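Moisture movement in glued timber panels
Speaker notes, session 5, Jondholm joinery day
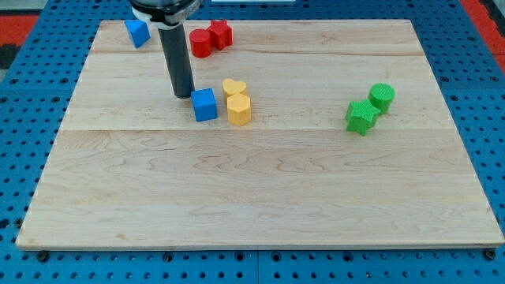
Slide 1. Pale maple board made up of glued planks.

Slide 2. Scope
Solid timber only. Plywood and MDF are dealt with in the next session, so send questions on those there. Say at the start that the figures come from our own store in Bandberg and apply to that building. Handout is at the back of the room.

Slide 3. Terms
Moisture content: mass of water divided by oven-dry mass of the wood, given as a percentage. Equilibrium moisture content: the value the wood settles at if the air is held steady for long enough. Point out that the air in a workshop is never held steady for long enough. Relative humidity is a property of the air and should not be quoted as if it were a property of the panel.

Slide 4. Direction
Movement along the grain is small enough to leave out of most drawings. Movement across the grain is what opens joints and splits tops. Tangential movement is larger than radial, in many species near to double. A flat-sawn plank therefore moves more in width than a quarter-sawn one of the same size, and it also cups. Pause here. People usually want to copy down the sketch.

Slide 5. What the glue line does
A sound edge joint does not stop movement. The panel moves as the sum of its planks. Where two neighbouring planks differ in ring angle, they change thickness by different amounts and a small step can be felt at the joint. This is often reported as glue failure. Check with a straight edge before sending anything back.

Slide 6. The store trial
Vastura panels, edge-glued, all cut from one delivery. 1,044 readings in total, taken with a pin meter and corrected for species. Panels were stood on edge with air on both faces. The control stack was laid flat on the floor under a sheet. Width was measured at three marked points with a steel rule and the mean used. Trial began in March.

Slide 7. Results
Nominal panel width 585 mm. Read the curve from left to right. Steep part first, then a long tail. The stood panels reached a steady reading after around 20 days. The flat stack had not done so when we stopped. The top panel in that stack cupped and the ones beneath it did not, as expected with one face exposed.
If asked about the gap in the curve: the meter battery failed. The points on either side have not been joined up.

Slide 8. Fixing methods
Slotted screw holes, slot at right angles to the grain. Buttons in a groove, with clearance left behind the tongue. Figure-of-eight plates are acceptable on narrow tops. Fix hard at one line only, normally the front edge, and let the rest travel to the back. Do not glue a cross batten along its full length. Breadboard ends: glue the centre, elongate the outer peg holes.

Slide 9. Finish
Coating slows the exchange of moisture and does not prevent it. Coat both faces with the same number of coats. End grain takes up water fastest and is the part most often missed. The Sirko oil used on the samples was applied to all faces and edges. No comparison between brands was made, so do not be drawn on this.

Slide 10. Working method
Record the reading on arrival and write it on the panel in pencil. Stand in the room of use where possible. Read again before final sizing. Leave the expansion gap according to the season: wider if fitting in a dry heated room, narrower if fitting in a damp one. Keep the record with the job sheet.

Slide 11. Questions
Pass the sample offcuts round now, not earlier. Collect the meter before the break. Correction tables are on the last page of the handout.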